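List: sim-track, Modimthorpe Robotics Club
Date: 6 April 2025
Subject: Re: [sim-track] Marras entry, block task on the card table

Replying to the question below, then a note on the June build.

> The block drops at the start of the transfer in most of my runs. Grip force
> is the default. Is anyone else seeing this on the new table, or is it my
> config? Also, do the cards have to be rigid bodies? They slow everything
> down on the club laptop.

It is not your config. The finger pads in the Trimillow scene file still had the friction value from the old cube task. I changed it last night and ran 30 episodes with the seed set to 717. The block stayed in the gripper in all but 2 of them, and both failures came from a bad approach angle. Pull the current branch before you tune anything else.

The other thing to check is where the fingers close. They should take the block by its two short ends, with the wrist pointing straight down. If your planner picks the long sides, the grasp pose is being read in the wrong frame.

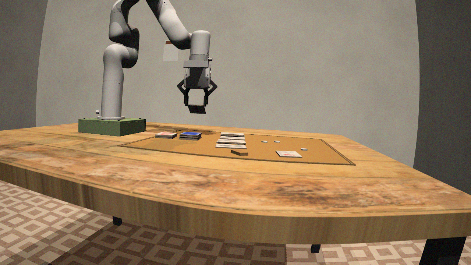 Block held over the mat, between the blue card stack and the card rows. Second block still on the mat.

On the cards: the two stacks and the rows can be fixed bodies for this task. The arm has no reason to touch them. Leave the single card on the right and the three chips dynamic, as the Marras rules count any contact with a loose object as a fault - the scorer reads that from the contact log, so a fixed chip will hide a fault from you.

Render settings do not affect the score. If the laptop is struggling, turn off shadows and swap the floor tiles for a flat color. The wood texture on the table is also larger than it needs to be.

For June, the Ositstead team has asked for a shared scene file so both clubs test on the same layout. I would like to freeze ours once the block task passes on more than one machine. Still open:

- base position of the arm, currently at the left end of the table
- gripper opening width before approach
- time limit per episode, now 7 seconds for the transfer

Send objections to the list and keep them out of the commit messages.

--
sim-track maintainer
Modimthorpe Robotics Club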